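Irkmont notebook, hand-guided demos, April

Started 9:40. Third round of collecting by hand with the grip tool. Still not convinced it beats the remote rig, but the rig's left joystick is drifting again and I got tired of fighting it.

Plan from the Dunne side is 100 demos of the wipe task, all from one person, all in one style. They say the policy only needs to see the motion done cleanly. I have heard that before. Last time we gave it clean motion and it learned to hover over the mark and close on air. My own feeling is that 20 ugly demos with some recoveries in them would teach it more, but that isn't what we agreed to, so I'm logging the objection and doing it their way first.

Before anything else, jaw width check. The width signal has to read the same at full open at the start of every take or the whole batch is garbage, and Cistance (the logging software) will happily save garbage without a word. So: open wide, face the wall, hold still, look at the number. 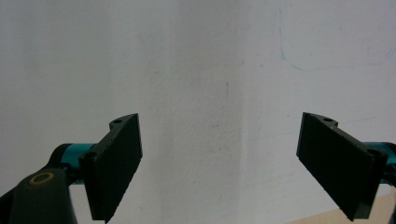

Full open, facing the wall. Pads clear of each other, nothing in the jaws.

Number at full open was 700 in raw units, first try. Squeezed and let go, 700 again. Squeezed slowly and let go slowly, got 29 less. So the return depends on how you release it, and a person doing demos for an hour will release it every way there is. I've asked for a hard stop on the opening side before. Asking again.

Someone will say we can fix it in processing by snapping everything near the top to full open. Sure, and then the policy never sees the difference between "almost let go" and "let go", and we are back to dropping sponges late. I'd sooner fix the tool.

11:15. Tried the alignment pass. Idea is that the camera track should come back to the same place when the hand comes back to the same place. Brarus tracker claims it does this fine indoors. What it likes is texture – shelves, cables, mess – and a bare wall has very little of that. Our remote rig doesn't care, it has encoders. This is the part of the hand-held method that people skip over when they say it's cheaper.

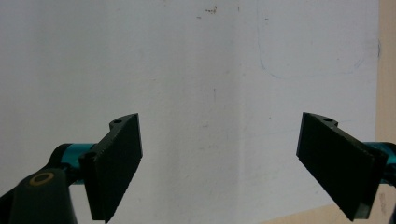

Tracker drift is the thing I trust least in this setup, and the start pose makes it worse, with the tool pointed at so much blank white. If I have to start from here I want something to line up on by eye. The bluish-gray pen line at upper right will do for now: I can try to bring its rounded corner back to the same spot in the view each time, with the short dark mark a little right of center as a second check. That only tells me about my hand and says nothing about what the tracker thinks, but at least if the two disagree I'll know which one to blame. Proper fix is a printed tag on the wall. We have the tags. They are in the drawer under the rig.

Also worth writing down: when I replay a hand demo on the arm, the arm is nowhere near as free as my wrist. Two of the practice takes had a twist at the end that I didn't notice making, and the arm refused both of them with a joint limit error. With remote control you can't make that mistake, the arm just stops following you. Slower and more annoying, yes, but every demo you save is one the arm can do. I would like to see the count of usable demos per hour for both methods before anybody puts "faster" on a slide again.

Open items
– hard stop for the jaws, opening side
– tags up on the wall before the real batch
– reach check in Cistance at save time, so bad takes get flagged while I still remember them
– joystick, left, drift
– ask Dunne if 20 of the 100 can be recovery demos. Expecting a no.

Stopped at 12:30. Practice takes only, none of them go in the training set.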